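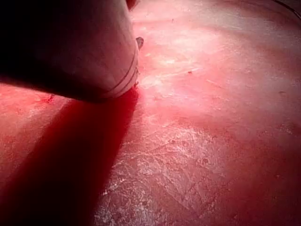
*Pale rounded fingertip, two thin dark lines near the end*

# wurkport-store-sales

Sales lines from the Wurkport terminal shops, Skomutier concession only. 117 stores, 2 currencies, one row per store per week.

- `store_id` – stable, dont reuse
- `net_sales` – after refunds, before concession fee
- `category` – perfume, spirits, candy, other

Known problems:
- February is short, nearly 200 rows missing. Nidia Espinoza has the paper tills
- weeks start Sunday, not Monday
- anything under 1,000 got rounded by the old export

Renalport shops are in a seperate repo. Ask Wilmer Alvarado for access.

TODO: staff discounts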